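An afternoon at the Clirach open day, Sturkemthorpe

I'd been meaning to get over to Clirach for years, and when the August open day came round I packed a sandwich, took the slow road through Risholm and still managed to arrive before the tea urn was hot. They're in the old dairy buildings behind the station, and the welcome could not have been kinder. Jayanthi Mathew met us at the gate with a box of name badges and a great deal of good cheer, and led us straight upstairs, past the workshop (more of that next time, I took far too many notes).

The fault everyone wanted to hear about

Clirach make the software for a household robot, a wheeled thing that fetches and tidies for people who can't easily do it themselves. I had expected an afternoon of polished demonstrations, so it was a lovely surprise that Anum Orakzai, who looks after testing, spent nearly all of her talk on something that had gone badly wrong in the spring.

In simulation the robot had been behaving beautifully. It had been sent through 3815 practice trips across made-up homes, from bedroom to bathroom to hall and back again, and the reports were so clean that the team had begun planning the first trial in a real flat. Then one of the testers sat down with a mug of coffee and watched a few of the trips from start to finish, and on the third or fourth she saw the robot go straight through a door. I don't mean through the doorway! It went through the door itself, which was standing open at an angle, and carried on as if it were made of mist.

A house update had replaced the doors with nicer ones, and the new doors had been given their looks but no solid part for the robot to bump against. No bump meant no collision in the report, so every one of those trips was marked as safe. When they went back through the records, 815 of them had touched a door somewhere along the way.

Anum was very frank about it. The robot had been learning that doors didn't matter, and in a real home that could mean a door pushed hard into whoever was standing behind it, which is a horrid thought if you have ever had a parent who is unsteady on their feet. The trial was put off the same afternoon.

She put up one of the rooms on the big screen, and I found it oddly homely, with its toilet and black wastebasket by the back wall and the glass-paned door standing open on the right.

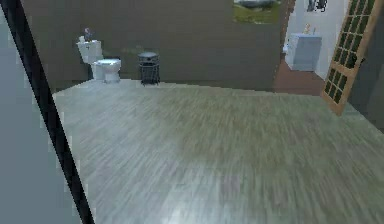

What they do differently now

Every new piece of a house is now nudged from several sides before any trip is allowed to start, and a person watches 84 trips all the way through after each update. Jayanthi told me over tea that there are arguments about who gets the dull ones. They have also rerun the whole lot from the beginning, which took up to nine nights and made the upstairs office unbearably warm.

Getting there

The car park is small and fills early, so use the field if the gate is open. Tea and a very good ginger cake were by donation. The next open day will be in the spring, and Jayanthi is happy to add you to the list if you leave your name at the desk.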